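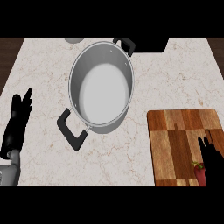

What does a catalyst do in a fuel cell?
It gives the hydrogen a quicker path to split into protons and electrons, and it comes out the other end unchanged.

Notes for Unit 6, Hydrogen and Storage
Mei Mbeki, April 16, 2019

Last class we finished electrolysis, so now we get to run the whole thing backwards, and I love this part of the course! Hydrogen goes in at the anode, oxygen at the cathode, and the electrons have to take the long way around through your circuit. That detour is the current you measure.

Anode: H2 → 2H+ + 2e-
Cathode: ½O2 + 2H+ + 2e- → H2O

Check that the charges balance on both sides before you copy these into your lab book.

The membrane lets protons through and blocks electrons. It has to stay moist to do its job, so we'll run the small Pettigrew cells at 60 °C and watch the voltage as the load goes up. Expect a steep drop at first (activation losses), then a long, fairly straight stretch where resistance takes over. Plot it by hand first, please – the colour of your pen is up to you!

Reading: chapter 3 of the Posel notes, skipping the section on solid oxide cells. We come back to those after the storage lectures.

For the tutorial, bring your January electrolysis data and a calculator. Groups of two are fine.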